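Written Rules Before Smarter Arms: A Talk With the Erkgate Bench Lead

The handling guide that Erkgate uses on its small-arm benches fits on three pages. It covers where a person may stand, how hard a gripper may close, what gets written down after a drop, and who is allowed to restart an arm after a stop. The bench lead who wrote most of it agreed to talk about how it came together, on the condition that we talk about the rules and leave the staff out of it.

The first version was much longer. "It had everything in it," the bench lead said. "Electrical safety, lifting, what shoes to wear. People signed it and put it in a drawer. When we looked at the June logs, we had 139 stops, and for a lot of them the reason field was blank. That told me the guide wasn't doing its job."

The rewrite began with gripping. Each kind of object now gets its own closing limit, set by hand before any program runs. Soft and hollow parts are done first.
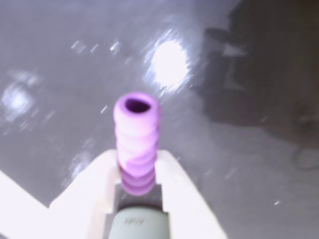 "We used to have one number for everything," the bench lead said. "If it was safe for a steel part, people figured it was safe for all of it. Then you come back to a crushed part and no record of what the setting was. Now the limit is written on the run sheet, and if you change it, you start a new sheet."

Some operators complained that the sheets slowed them down. The bench lead doesn't argue with that. A new sheet takes a few minutes, and on a day with a lot of different objects the minutes add up. The rule stayed anyway. Erkgate shares its run records with the Pultotberg site, and the people there have no other way to know what was done.

The part of the guide that gets the most questions is the reach rule. While an arm is powered, hands stay outside the marked area, even when the arm is still.

"A still arm isn't a stopped arm," the bench lead said. "It could be waiting on a command. From the outside you can't tell the difference, so we don't ask people to guess."

To move an object by hand, the operator presses stop, says "clear" out loud, makes the change, steps back, and says "clear" again before the restart. Only the person who pressed stop may restart.
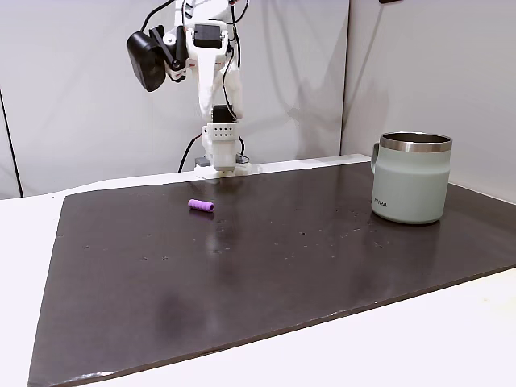 What happens if the person who pressed stop has to leave the bench?

The stop stays on until there is a handover. The person leaving writes down why the arm was stopped and what was touched, and the next operator reads it and signs under it. If there's no note, the arm is powered down fully and the run begins again from the top.

The bench lead said this was borrowed from Major, the older line in the same building, where the machines are bigger and the habits are stricter. "They looked at our arms and said, those are little, why bother. But people move from our benches to theirs. I don't want them learning one habit here and another one there."

Record keeping was the last section to be settled. Since the rewrite the benches have logged 1580 runs, and 1514 of them have a complete sheet. The bench lead wants the rest explained. Most of the gaps are missing end times, which the next edition will handle by moving that box to the top of the page.

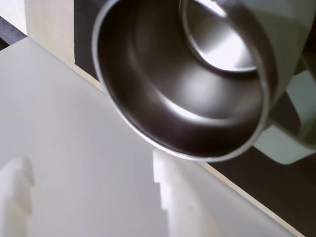 By the Anach staff writer for workplace standards

Drops are logged too, including those where nothing breaks. The sheet asks for the object, the closing limit, and the point in the motion where the grip was lost. It doesn't ask whose fault it was. An earlier form did, and the bench lead thinks that is why so few drops were reported on it.

"You want the boring ones," the bench lead said. "A bowl slips a little and somebody catches it on the next try. If I never hear about that, I can't fix the limit."

Asked what other shops should copy, the bench lead named the handover note first and the reach rule second. The closing limits won't carry over, since they depend on the gripper and on what it's holding. Each shop has to measure its own.

The guide is due for another review after the Pultotberg site has sent back its comments. Two changes are already penciled in: the end-time box, and a line saying that a new fingertip on a gripper means every limit gets checked again.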